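Labelling pantry tubs with symbols instead of words
Storage and Sorting > Kitchen and Pantry
Page 1 of 1

tedenik_shelf
Posts: 196
I'm sorting snacks by packaging type and have settled on three tubs, each with a shape in black marker on the front. Triangle is for canisters, square for small boxes, circle for bags and packets. The shapes replaced printed labels, which the younger kids couldn't read and which peeled at the corners anyway. Questions below.

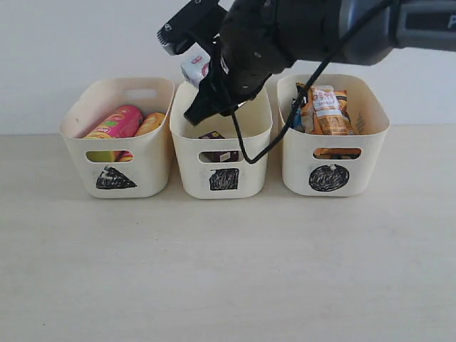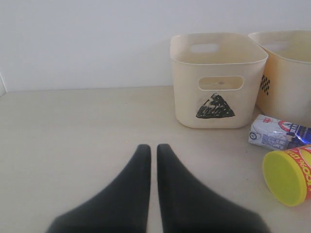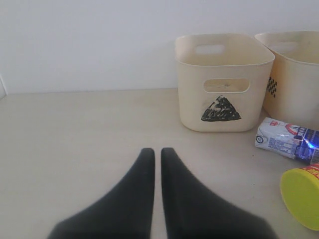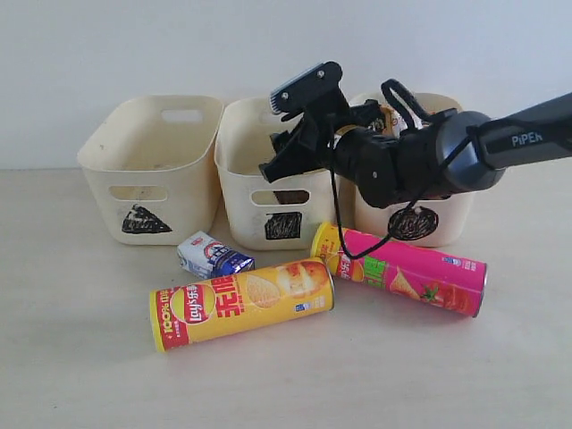
1. Is permanent marker on this sort of plastic going to last, or should I seal it?
2. Is sorting by packaging sensible, or should it be by contents?
3. The handle slots let you see in. Useful, or a dust problem?
Shelf depth is 60 cm, if it matters.

Fasil Workneh
Posts: 1122
1. Marker sits on the surface of most storage plastics and doesn't bond. Expect wear wherever fingers drag, mainly under the handle slot. Scuff the patch lightly with fine paper, wipe with metho, let it dry, then draw. A clear coat will probably flake if the wall flexes.
2. By contents. Packaging is the manufacturer's decision and it changes. A chip can and a chip bag are the same food in two tubs.

chaltu_a
Posts: 60
Disagree with Fasil on 2. Packaging shape determines how things stack. Canisters roll, boxes don't, bags crush. If you mix them by contents, the canisters end up on top of the bags and you have crumbs. I ran it by contents until May and went back.

Fasil Workneh
Posts: 1122
Then the tub is too deep. A divider fixes that and you keep the categories.

chaltu_a
Posts: 60
A divider in a tub with tapered sides leaves a gap at the top or jams at the bottom. I've cut 4 of them. None stayed put.

Róisín Flanagan
Posts: 196
On the shapes: filled shapes are a good choice for reading at a distance, but a scribbled square and a scribbled circle get close to each other in colour and mass. In a dim pantry the outline is what you go by. I'd do the square with a ruler and use a jar lid for the circle. The triangle is fine as is.

Leave the slots open. They show you roughly what's left without lifting the tub down. Wipe the tubs out when they're empty.

tedenik_shelf
Posts: 196
Thanks. Keeping it by packaging for now – the crushing argument is the one that matches my experience. Will redo the circle with a lid. Fasil, what grit?

Fasil Workneh
Posts: 1122
400 or finer. Still think you'll be back to contents by winter.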